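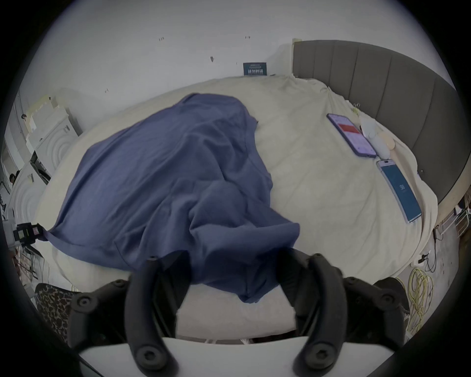
The two fingers of a hand-held gripper, with a crumpled blue cloth on the bed ahead of them.

How a Hand-Held Gripper Is Looked After

Reading time: 8 minutes

A gripper is the part of a robot that takes hold of things. It does the job of a hand, usually with fewer fingers. Most grippers are bolted to the end of a robot arm. A hand-held gripper has no arm behind it. A person carries it by a handle, squeezes a trigger, and the fingers close.

Hand-held grippers are used to record how jobs are done. A person folds a towel or picks up a cup with the tool while a camera fixed to it records the view. Later, a computer studies the recordings, and a robot arm with matching fingers tries the same job. The recordings are only useful if the tool is the same every time. If a finger is loose, the computer learns from a loose finger.

This article explains how one type of gripper, called the Kastus, is set up at the start of a day, cleaned, adjusted and repaired. The routine comes from the Flernunia workshop, where Samah Abdelaziz and Youssra Samir look after the tools.

The main parts

Fingers. There are two, curved and black, and each is the mirror image of the other. They move toward each other to close and away from each other to open. The tips are rounded so that they can slide under cloth without catching a thread.

Finger screws. Each finger has a screw near its base. The head sits in a round hollow, called a recess, so it does not stick out and scratch things.

Brackets. A bracket is a part that holds other parts in place. The brackets spread out to the left and right behind the fingers. The screws in them go into small raised lumps called bosses. A boss is there to give the screw more material to hold on to. A screw in a thin wall can tear out.

Base plate. This is the flat pale grey piece underneath. The other parts are measured from it, so it must not be bent.

Camera. It is fixed to the tool and looks out past the fingers. The lens is very wide. It sees so much at once that straight things near the rim of the picture look bent, and the picture itself comes out as a circle with black around it. A straight bedhead can look like a banana. The computer has a method for allowing for this, which is explained further down.

Trigger and linkage. The linkage is a set of small bars inside the tool. When the trigger is squeezed, the bars push both fingers by the same amount.

The morning set-up

Set-up takes 31 minutes if nothing is wrong. It starts at eight o'clock, before any recording, and it is done in the same order each day.

First, the tool is weighed. A Kastus should weigh 529 grams with its camera fitted. If it weighs less, a part is missing, and the usual missing part is a screw. If it weighs more, something has been added, such as a strip of tape that a person put on the day before and forgot.

Next comes the shake test. The technician holds the tool close to one ear and shakes it gently. It should be silent. A rattle means a loose part inside. The sound is different for different parts. A screw makes a sharp tick and a linkage bar makes a duller knock.

Then the screws are checked with a hex key. A hex key is a bent metal rod with six flat sides that fits into a six-sided hole in the screw head. The check is made with a special kind of key that clicks when the screw is tight enough. After the click, the technician stops turning. Turning further can crack the boss.

The fingers are checked last. They are closed on a thin strip of paper. If the paper can be pulled out easily at the tips, the fingers are not meeting properly. If it is held at the left edge and slips at the right, one finger is twisted.

Calibrating the camera

To calibrate something means to compare it with a thing that is already known, and then correct the difference. A kitchen scale that shows 2 grams when it is empty needs calibrating.

The wide camera is calibrated with a flat board printed with black and white squares. Everyone knows that the squares on the board are all the same size and that their sides are straight. In the camera's picture, the squares near the middle look almost right and the ones near the rim look squashed and curved. The computer measures how wrong each square looks. From this it makes a table of corrections. When it sees a curved line near the rim in a later recording, it uses the table to work out how straight the real object is.

The board is held in many positions: near, far, tilted, and close to each side of the circle. If the left side is skipped, the corrections for the left side are only a guess.

A calibration lasts until the lens is moved. Bumping the tool on a table can be enough to move it. For this reason the lens has a thin line of paint across the join between it and its holder. If the line on one half no longer meets the line on the other half, the lens has turned and the board must be brought out again.

Cleaning

Cloth sheds small fibres called lint. Lint gathers wherever there is a corner, and a gripper has many corners. On a Kastus the worst places are the hollows around the finger screws and the gap between each finger and the base plate.

Lint is removed with a dry brush. Compressed air is not used. It moves the lint quickly, but some of it moves further in, where the linkage is.

The fingers are wiped with a damp cloth and then a dry one. Oil is kept away from them. A finger with a trace of oil on it slides across fabric when it should grip.

The lens is cleaned with a soft lens cloth, starting in the middle and working outward in a spiral. It is never cleaned with a sleeve. Sleeves carry grit, and grit scratches glass.

Adjusting the squeeze

A spring in the handle pushes back against the trigger. If the spring is too weak, the fingers open slowly. If it is too strong, the person's hand gets tired before lunch, and tired people hold tools differently.

The spring is adjusted with one small nut. Youssra Samir turns it a quarter turn at a time and then squeezes the trigger ten times before deciding whether to turn it again. "The first squeeze after an adjustment always feels strange," she says. "The tenth one tells you what you've done."

A count is kept of how many times the tool has been opened and closed. After some 2,628 squeezes, the spring is replaced even if it still feels fine. Springs get tired a little at a time, and the person using the tool gets used to the change without noticing it.

A repair: the finger that leaned

One October, a Kastus began to drop thin fabric. Thick fabric was no trouble. The shake test was silent and the weight was correct.

The paper test showed the fault. The strip was held at the left edge only. The right finger was leaning.

There were 3 possible causes. The finger could be bent, the finger screw could be loose, or the hole in the bracket could be worn. Samah Abdelaziz checked the easiest first. The screw clicked straight away, so it was tight. She then took the finger off and laid it on a flat steel block. It did not rock, so it was not bent. That left the hole.

A worn hole cannot be fixed by tightening the screw. The screw had been rubbing against one side of the hole, which had changed from a circle to a shape more like an egg. The bracket was replaced. The job went like this:

1. Photograph the tool from both sides.
2. Remove the camera and put it in its box.
3. Undo the bracket screws in a cross pattern, a little at a time.
4. Place each screw on a paper drawing of the tool, in the spot it came from.
5. Lift off the old bracket and fit the new one.
6. Put all the screws in loosely, then tighten them in the same cross pattern.
7. Fit the camera.
8. Weigh, shake, and do the paper test.
9. Calibrate the camera.

The cross pattern matters. If all the screws on one side are tightened first, that side is pulled down and the other side lifts. The same method is used for the wheel nuts on a car.

The old bracket was labelled and kept in a drawer. When two more brackets wore in the same place, the maker, Cherkaoui, changed the drawing so that a metal sleeve now lines the hole.

The logbook

Every check is written down, including the ones where nothing was found. An entry has the tool's number, the time, what was done and who did it. If a recording looks odd a month later, the logbook can show whether the tool had been adjusted that morning.

A good entry reads: "Left finger removed, cleaned, refitted. Paper test passed." A poor entry reads: "Fixed it." The next person cannot tell what was fixed.

Words to know

Boss: a raised lump that gives a screw more material to hold.
Bracket: a part that holds other parts in place.
Calibrate: to compare with something known and correct the difference.
Hex key: a six-sided tool for turning screws.
Linkage: bars that carry movement from one part to another.
Recess: a hollow that a part sits in.

Written by Anathi Coetzee. Checked by Yung-ching Fung.

More from Calemus Junior
Why robot arms have elbows
What is inside an electric motor?
How a conveyor belt is kept straight
Rocío Huaranga answers your questions about springs
Gears, teeth and grease

Contact us | © Calemus | Back to top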